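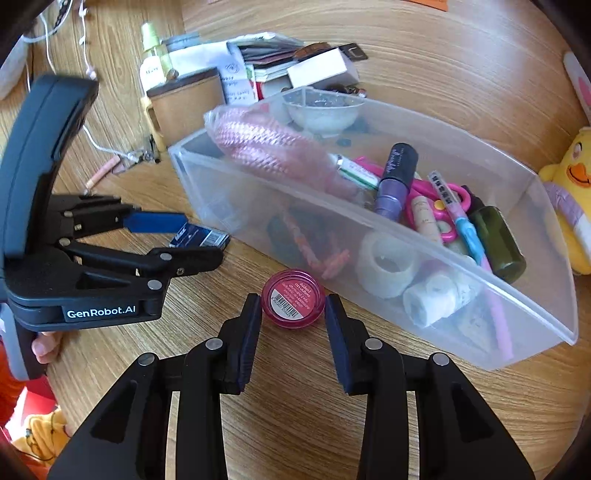
The pink jar and the plastic box, Drurstead, May.

Annick wanted the desk cleared by 8. Thulani had the lease for the room from June and was coming to measure it, and her sister's things were still all over it.

She started with the plastic box. Scissors, tape, a marker, the purple bottle. Gaspard stood in the doorway with his tea.

"Is she coming back for any of it?"

"She said to bin it."

"The books too?"

"She didn't mention the books."

He picked up the belt and put it down on top of the notebooks again. He had given it to her at Christmas, the year she moved to Basley, and she had worn it twice.

Annick turned the little jar with the pink lid until she found the barcode. She remembered paying for it. She had lent her sister 40 dollars that afternoon and never got it back, and they hadn't talked properly for most of that winter.

"I'll post the box," she said. "It can't cost much."

"She said bin it."

"I heard what she said."

He went to look for brown paper. She put the jar in beside the scissors and pressed the lid to check it was tight.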